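Teaching by Demonstration – Notes for Session 2
Prepared by Parvaneh Abbasi. Last changed 16 May 2023.

Please read these notes before you come to the lab. In the last session we spoke about programming a robot by writing down positions. Today we look at the other way, where a person does the task through the robot and the robot learns from the recordings.

1. Two ways to show a task

The first way is to take the arm in your hand and move it. We call this hand guiding, or kinesthetic teaching. The motors are made soft, so that the arm follows you, and the computer writes down the joint angles. It is easy to understand and needs no extra equipment. The problem is that your own hands and sleeves come into the camera pictures. Later, when the robot works alone, these hands are missing, and the learned policy may be confused by it.

The second way is teleoperation. You hold a leader arm, and the follower arm on the table copies the joint angles. You stay outside the workspace. It takes more time to learn, and in most setups you do not feel how hard the gripper is pressing. For tasks with two arms I recommend this way, because guiding two arms by hand is very tiring for one person.

2. Soft objects

In the exercise we work with fruit in a bowl. Strawberries are good for teaching because they punish a careless operator. A wooden block forgives you if you close the gripper too much – a strawberry does not. They also lie on top of each other, so each pick is a little different from the one before.
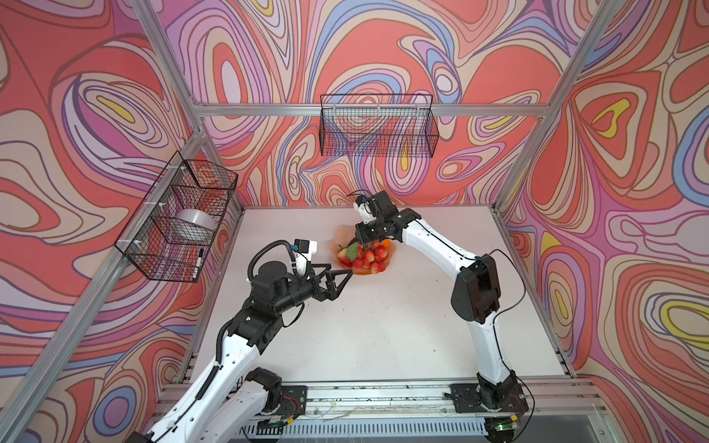
When both arms work close to the same bowl, decide first which arm has which job. Omid Parsa, who wrote the first version of this exercise, let one arm keep the bowl steady and the other do the picking. You may choose another division, but do not change it between recordings. If half of your demonstrations use the left arm for picking and half use the right, the model sees two different answers to the same question.

Wrist cameras help much in this kind of task. Check their view before you begin. If the fingers hide the fruit at the moment of closing, come from a different angle.

3. What makes a good demonstration

Move at an even speed. Long pauses are a bigger problem than slow motion: the policy can learn to stand still. Start each recording from the same rest position, but change the place of the bowl a little.

If you miss a berry, you may try again inside the same recording. A small correction is useful data. If a berry falls outside the bowl and you cannot reach it, stop and mark the recording as failed. Do not delete it.

Last June the group of Simin Bagheri recorded 49 demonstrations, and the results were weaker than expected. When we watched the recordings, we found that two operators had closed the gripper at very different heights.

4. Homework

Record 15 demonstrations in pairs. Change the operator after each block, and write the name of the operator in the log. Then answer in a short text: where did you and your partner move differently, and would you keep both styles in the training set?

Questions about the leader arms go to Parviz Amini. Please bring the log on paper to the next session.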